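How Do You Teach a Robot? You Show It!

Kids' Page, posted January 23, 2026
by Ximena Bañuelos

OK so. Robots. They don't know anything when they're new. Nothing! A brand new robot arm can't pick up a cup. It doesn't know what a cup is for. It just sits there with its motors off.

So how does it learn?

One way is that a person types out every single move. Go left. Go down. Close the fingers. Stop. That works fine in a factory where the same part shows up in the same spot all day long. Works badly in a kitchen, where your cup is somewhere new every morning and your sister moved the chairs.

The other way is showing. Like when somebody taught you to tie your shoes. They probably didn't hand you a list. They tied the shoe, slow, and you watched, and then you made a mess of it a bunch of times.

Showing by hand

Some robot arms go soft when you press a button. You grab the arm, right near the wrist, and you move it. Down to the cup, over to the shelf, let go of the cup. The whole time the arm is keeping track of how far each of its joints is bent. Its joints are kind of like your elbow and shoulder, only it has more of them.

Try this at home! Close your eyes, let your arm go floppy, and have a friend move your hand to touch your nose. Now do it again by yourself. You remembered the path. (Be nice to your friend. No nose poking.)

Showing by remote control

Sometimes you don't want to touch the robot. Maybe it's too big. Maybe it's far away. So you hold a controller and the robot copies you. You move your hand up, the robot's hand goes up. You squeeze, its fingers squeeze. The long word for this is teleoperation. TELL-ee-op-er-AY-shun. "Tele" means far away, same as in telephone and television.

I tried it last June with Mwende Nyaga, who teaches robots at a small lab called Truketach. She gave me the controller and I was terrible. I knocked the thing over, picked it up, squeezed at the wrong time, knocked it over agian. It's like playing a claw machine except you can't feel anything and there's no prize.

Mwende does it like she's buttering toast.

Practice in a pretend world

Robots can practice inside a computer too. That's called a simulation. It looks a bit like a video game, with a pretend table and a pretend floor and a pretend robot hand. The person still holds a real controller, but what they're moving is on the screen. If you drop something, who cares, press reset and it's back where it started. Nothing to sweep up. 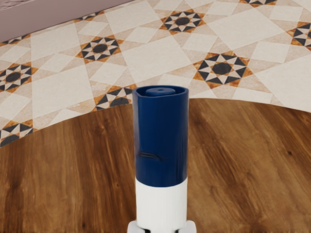 Each time a person does the whole job from start to end, that's one demonstration. Or "demo" for short. One demo isn't enough. Why? Say you only ever saw one dog, and it was brown. You might think all dogs are brown! Robots get mixed up like that. So you do the job with the object on the left, then on the right, then closer, then turned a little.

Mwende made 308 demos for just one job. One! Some jobs need 1,000. She takes a break every nine because her hand gets tired and tired hands teach sloppy moves. The robot will copy the sloppy part too, it doesn't know the difference.

Then the computer looks at all those demos and hunts for what they have in common. What did the robot's camera see? What did the hand do next? After a lot of that the robot gets a turn by itself, no helper. Sometimes it misses. Then the people go back and make more demos of the part it missed.

Words to know

Gripper: a robot's hand. Lots of them have just two fingers.
Joint: a place where the arm bends or turns.
Demonstration: one time through the job, done by a person.
Teleoperation: driving a robot with a controller.
Simulation: a pretend world inside a computer.

Your turn

Get a friend and a plastic cup. You be the robot, eyes shut. Your friend says where to move your hand. Five tries, then swap. Then do it the showing way, where they move your arm for you. Which was faster? Write and tell me, I read all of them, even teh ones in crayon.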